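Search the sockets list Search Clear

# Tenow Plug Words

Tenow is a word list of what people call the things they plug into: 2000 entries gathered from letters, shop flyers and family stories, the oldest from 2005. Elsie Tapsell started it and I still get a kick out of every new entry! 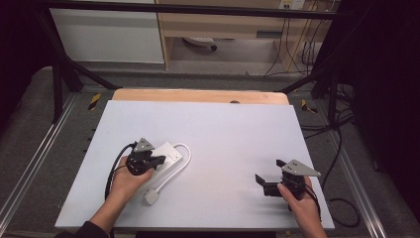

Regional names are the best part. One household says "power strip", the next says "multibox", and both mean the sort of white, rectangular thing lying diagonally on the board. We keep every spelling, even the odd ones (please send more).

## Fields

- term
- region
- year heard
- note
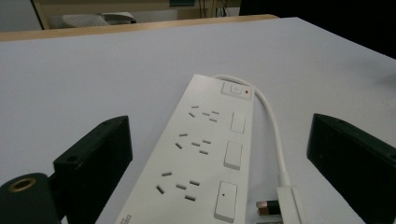 Notes can be as long as you like, and Hemi Lowther's are wonderful. He asks for slot shape wherever a contributor knows it, so a strip with two slanted openings and a straight earth slot gets "slanted, earthed", and a switch beside each outlet gets "switched". Version 2 adds those tags to the older entries too. Corrections go to Bimla Tiwari, and the next batch goes in this September.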